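Can adjuncts join the walkout at Tinari College?

I teach two sections and the staff association has called a strike for November. My contract says 30 days' notice for any absence. Does that cover picket lines, or just dentists?

ticona_710
Read the recognition agreement, not your contract. If adjuncts are in the bargaining unit, a lawful strike isn't "absence." Mine took the provost's office 100 emails to find.

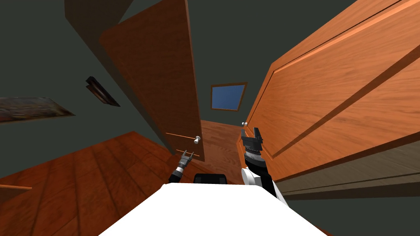
Open door, two robot arms

nurkine
just call in sick like the tenured people do

Vindadex
Please don't. Ask the association in writing if you're covered, and ask about strike pay too. Ours was $500, paid after everyone had gone back.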